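Gunetti Test Kitchen - Worktop and Dish Rack Inspection
April 2019, Mirholm building, bay 4

1. Rack position. Stable on a flat section of the butcher-block top. Plates upright, no lean. PASS
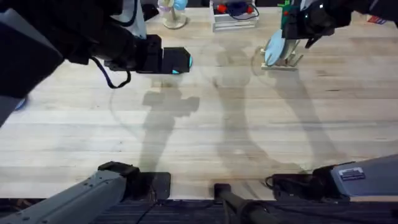
One comment from the Plurkmont site asks whether pegs should be checked for looseness at the same visit. Yes - add to item 1.

2. Cloths. Clean cloth kept within reach of the bowls, changed every 3 days. PASS WITH NOTE 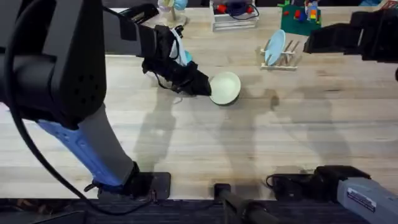 Eberhard replied that 3 days is too long for cloths used on dishes and asked for daily changes. Under review.

3. Tabletop. No splits or raised grain. Oil again after 60 days. PASS

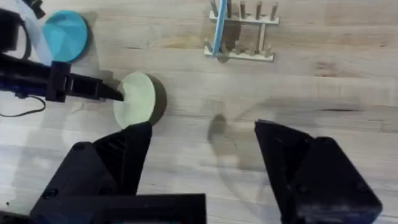
Would mineral oil be acceptable where dishes are set down directly? Food-grade only, see sheet 11.

4. Plate storage. Plates stored on edge with a gap for draining. Glass items to stand clear of the rack. PASS

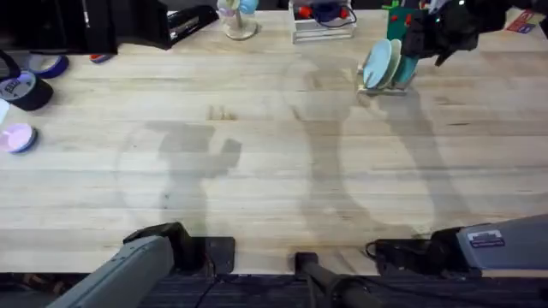 Item 4: two light blue plates in the rack.

Open from March: cloth schedule.

Related checklists
Sink and Drain Inspection
Cutting Board Care
Shelf Load Check

This site uses cookies. Accept / Settings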